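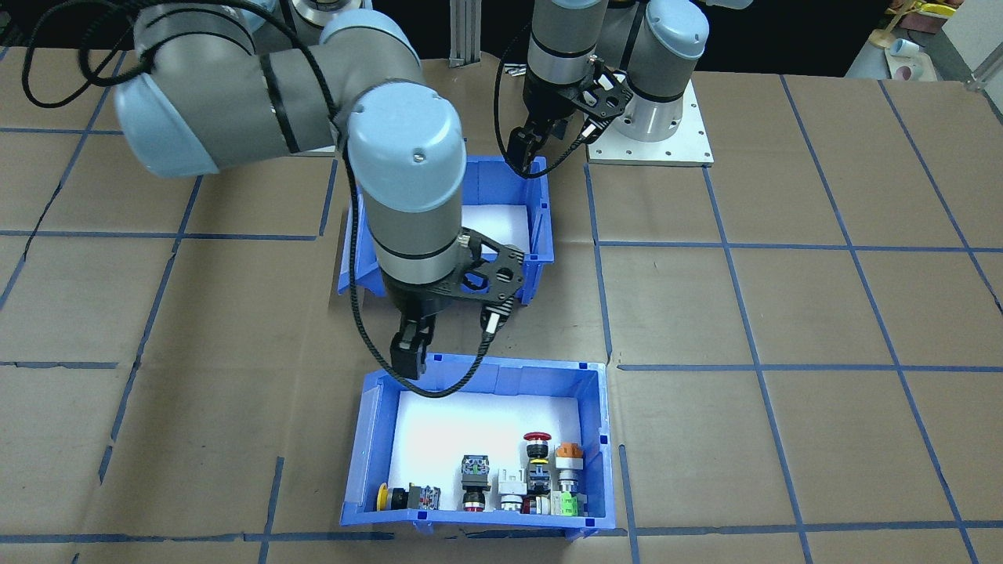 Photo: Catarina Correia

I have been meaning to write about brown paper for months, and then December came and I had a big roll of it in the hall and no more excuses. So, kraft paper, blue masking tape and blue plastic bins. Get yourself a cup of something, because I can go on a bit about this.

I grew up in a house where the big table did everything. We ate on it, my mother cut out dresses on it, and my uncle once took an outboard motor to pieces on it (there is still a mark). When I finally had a big table of my own I was so careful with it that I hardly used it at all, which is a silly way to live with a table. It was my friend Benvinda Neves who told me to paper the whole top and get on with things. She papers hers every fall and peels it off in spring, and the wood underneath looks lovely.

The grid came later. I used to sort on bare paper, and by the middle of the afternoon the buttons had wandered into the picture hooks and the picture hooks were in with the seed packets. Now I run strips of blue masking tape across the paper one way and then the other, so the tabletop is all rectangles, and every kind of thing gets its own. I don't measure! I start at a corner and go by eye, and if one rectangle comes out fatter than its neighbor, that's where the Christmas ribbon goes. Press the tape down with the side of your thumb and don't pull it tight while you're laying it, or it will creep up and curl by evening.

Then the bins. I like two, one behind the other down the middle of the table, so I can reach them from either side and so can whoever has been talked into helping. Blue plastic, nothing fancy, with a white liner in the bottom. The liner is my favorite part - small dark things show up on it right away, and I have lost enough earring backs and tiny screws in the bottom of dark bins to feel strongly about this. An old pillowcase folded flat does nicely at home. Mine has faded little violets on it, and it goes through the wash with the dish towels.

The near bin is for things that stay in the house and the far one is for things that are leaving. I've tried it the other way around and kept taking things back out of the leaving bin, so make of that what you will.

This year I did the sewing drawers and the dreaded kitchen drawer in one go, and it took me from breakfast until almost 15 minutes before supper, with a long stop for soup. I found my good thimble. I also found four keys that fit nothing, and they are sitting in their own rectangle as I type, because I can't quite bring myself to put them in the far bin.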